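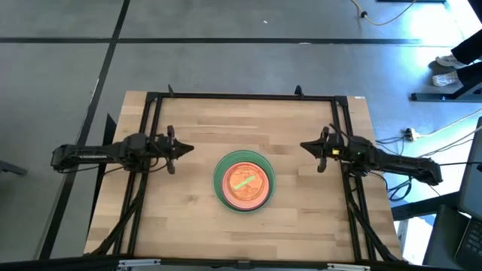
Abb. 3.1: Ineinandergestellte runde Schalen auf einem Holztisch

Kapitel 3
Entlehnung und Lehnübersetzung

Kaum eine Sprache deckt ihren Wortschatz ausschließlich aus eigenen Mitteln. Das vorangegangene Kapitel behandelte die Wortbildung durch Komposition und Ableitung; nun wird untersucht, wie Wörter aus einer Sprache in eine andere gelangen und welche Veränderungen sie dabei erfahren.

Die deutsche Sprachwissenschaft unterscheidet herkömmlich zwischen Fremdwort und Lehnwort. Als Lehnwort gilt ein Ausdruck, der in Lautung, Schreibung und Flexion weitgehend angepasst ist. »Fenster« (lat. fenestra) und »Mauer« (lat. murus) werden im Alltag nicht mehr als fremd empfunden. »Ingenieur« dagegen bewahrt in Aussprache und Schreibung deutliche Merkmale der Gebersprache. Die Grenze ist fließend, und manche Wörterbücher verzichten ganz auf die Unterscheidung.

Von der Entlehnung im engeren Sinne ist die Lehnübersetzung zu trennen. Übernommen wird hier die Bauweise eines Wortes — jedes Glied wird einzeln übertragen. So entspricht »Wolkenkratzer« dem englischen skyscraper, allerdings mit einer Abweichung im ersten Glied, weshalb man genauer von Lehnübertragung spricht.

Grundlage der Übungen ist das Textkorpus Widport mit 343 kurzen Belegstellen. Eine Auswahl von 20 Belegen findet sich im Anhang.

Nach der Bearbeitung dieses Kapitels sollten die Studierenden in der Lage sein,
— Fremdwort und Lehnwort anhand formaler Merkmale abzugrenzen,
— Lehnübersetzungen zu erkennen und in ihre Glieder zu zerlegen.

3.1 Wege der Entlehnung

Wörter wandern häufig gemeinsam mit den Sachen, die sie bezeichnen. Handel, Kirche, Verwaltung und Wissenschaft haben dem Deutschen zu verschiedenen Zeiten jeweils eigene Schichten von Lehngut zugeführt. Am Anfang steht die lateinische Schicht, die in zwei Abschnitten behandelt wird.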